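Robot Handling, week 8 notes: when the fabric wins

Hi all. A few of you missed the session and a few more asked me to write down what I said about the bag fault, so this is my attempt. It's long and a bit rambly (like me), but the part on force limits will come up in your lab write-ups, so please get that far!

## The fault

The task was to pick up a canvas bag, lift it, and put it down again to one side. Zerrin Ersoy set up the cell and I was on the stop button. We'd run the same program on cardboard boxes all through April with no trouble at all, and I got cocky.

On the bag, the arm closed its fingers, reported a good grasp, lifted, and then faulted out with a wrist overload partway up. Stop code 349 on our controller, if you want to look it up in the lab binder. The arm froze with the bag hanging off one finger – and I do mean off, because the fingertip had gone in under a strap and snagged it.

So the software said "holding object" and was sort of right. It was holding *something*. It just had no idea it was holding a loop of webbing with the whole weight of the bag swinging underneath.

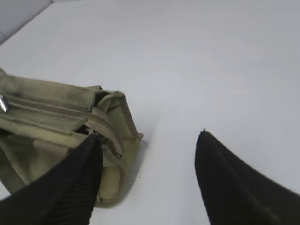
*Left finger overlapping the strap, right finger out over bare table.*

Look at where the fingers are compared to the fabric. With a rigid box, a lopsided approach like that mostly sorts itself out: one finger touches first, the box slides over, the other finger meets it. Canvas doesn't slide politely. It bunches up, the near finger digs in, and any strap or flap close by is a hook waiting to happen.

## Why the grasp check passed

Our check asks two things:

- Did the fingers stop before they were fully closed?
- Is the motor current above the threshold?

A wad of folded canvas passes both. Vesna Dumitrescu went through the logs with me afterward and the current at closing was 59 percent of our limit, which looks lovely on a plot. A box gives you nearly the same number. I stared at that plot for a good while before I believed her.

What does look different is the *shape* of the curve. On a box it jumps up and goes flat. On the bag it crept upward the whole time the fabric was squashing, and it was still creeping when the program decided it was happy and started the lift. If you only read one sample at the end, you miss all of that.
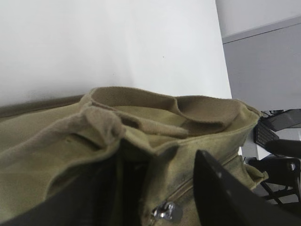
The second half of the problem is the lift itself. We had the force limit switched on for the approach and then (my fault, an old habit from the boxes) switched off for the upward move, to avoid nuisance stops. That left the wrist overload as the only thing watching, and it's meant to be the last line of defense. It did its job, but it should never have had to.

## What we changed

1. Force limit stays on for every move, including the lift.
2. The program waits for the current to settle before it calls anything a grasp.
3. First lift is 8 mm, then a pause and a second check. If the load is off to one side, put it down and open.
4. Straps get tucked or clipped before the run if the strap isn't part of the test.

## Clearing a snag by hand

Please, please don't just reach in and tug. A stopped arm under load can still drop or shift what it's carrying, and opening the gripper from the pendant may not free a hooked strap. Support the bag from below, keep your fingers out from between the robot's, and have a second person at the stop. Then jog down slowly until the strap goes slack, and only then open.

For the write-up, sketch the two current curves and mark where you'd put the grasp decision on each. One page is fine. Zerrin has the log files if you'd like to plot the real thing, and she'll be in the lab until 8 most evenings.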